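Re: [equip-plan] budget sheet for October, gripper count still open

From: Sowmya Devadiga
To: equip-plan list

Murali, all,

Quick one, I have to be out the door. Answers inline, then the stuff I need from people.

Murali Acharya wrote:
> Going through the draft sheet. Three things I can't sign off on yet.
> 1. You have 8 hand-held grippers down. The spring plan said fewer.
> What changed?
> 2. The spare fingers are on the same line as the grippers. Please split
> them, finance will ask and I won't have an answer.
> 3. Is Goda still quoting us, or are we on Skundbridge only? I don't
> want to go to Harish with a single quote again.
> Also I don't really follow why every operator needs a pair. Can't two
> people share and take turns?

On 1. What changed is the tasks. Spring plan was pick and place, one hand, done. Now it's laundry, and laundry is two hands nearly all the time. One holds, the other brings the fold over. So 8 grippers is four operators, not eight. I should of written it as pairs in the sheet, will fix.

On sharing: no. Well, yes if we're ok with half the hours. The operators work in different homes, the grippers would spend their day in Dwayne's car. We priced the driving once and it ate the saving before the second week was over.

On 2. Fine, splitting. Spare fingers get their own line, 28 of them. Sounds like a lot. It's what Satish came up with after he went through the wear on the old set, and I'm not going to argue with him about it. The tips go first, then people start squeezing harder, then the trigger side goes and that's a real repair. Fingers are cheap. Don't cut this line please, cut something else.

On 3. Both are quoting. Skundbridge is 343 a unit with the mount included. Goda is 328, no mount, and you pay for shipping each way if one has to go back. So Goda looks cheaper and probably isn't. Waiting on Goda to say what their mount costs. If it's more than 15 then there's nothing to discuss, and I can't imagine it's less.

For Harish, since he asked what the things are used for all day and I think a line in a spreadsheet isn't doing it:

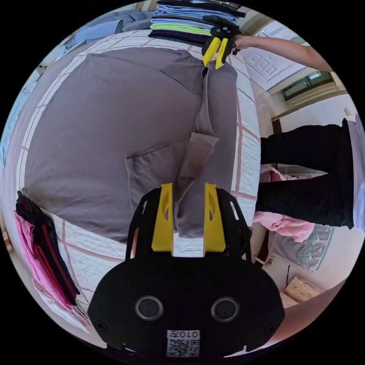

The other thing is fabric. Everyone budgets for grippers as if the objects are boxes and cups. Soft stuff is harder on the fingers and slower per item, a lot slower, and big tops are the worst of it. A sleeve goes under, you shake it out, start over. So when the sheet says hours per operator I've used the laundry number and not the old one. If somebody wants the old number back in there, tell me what tasks we're dropping.

Things I left out on purpose, so no one thinks I forgot:

- Bench arms. Next year. Menon have offered us a loan unit but it comes with a service contract and I'm not reading that this month.
- A second charging cabinet. We're ok with one if people put the batteries back (PUT THE BATTERIES BACK)
- Tables. Dwayne wanted folding tables for every home. I'd say wait. People fold on the bed, that's how they fold at home, and if the data is supposed to look like homes then let them use the bed.

Dwayne disagrees with the last one, his point is backs. Bending over a bed for a whole session with a tool in each hand isn't great and he's right about that. Maybe we budget for shorter sessions instead? Costs us in travel. Dwayne, can you put a number on it, either way, even a bad number.

Labels. Whoever does the receiving this time, please check the code on each gripper against the packing list before it goes out to anybody. Last batch we had a pair split between two homes and Satish spent a whole afternoon untangling whose files were whose. I've put half a day in the sheet for receiving. Murali you'll want to cut that too. Don't.

Cases: Plumer have the foam ones that take a pair plus cables. No price yet, they said they'd call back and havent. I've put in what we paid last time as a placeholder, marked yellow. Replace it if you hear from them before I do.

What I need:

Murali - ok on the pairs, or tell me which operator we drop
Satish - confirm the finger count is for one shape only, I ordered the wrong ones last time and would like not to
Dwayne - tables vs. shorter sessions, a number
Harish - whether the shipping comes out of our line or the general one. It was general last time. Would be nice if it was again

Sheet closes Monday at noon. I can move things between lines after that but I can't add any, so if something's missing say so before then and not at five past.

One more, the old single gripper from the spring work. Keep it as a spare or send it back for credit? Skundbridge will take it but the credit only counts if we order from them, and see above re Goda. I'm leaning keep. It's got the older mount though, so as a spare it's only good if we keep the old bracket too, and I don't know where that is. Satish?

Sowmya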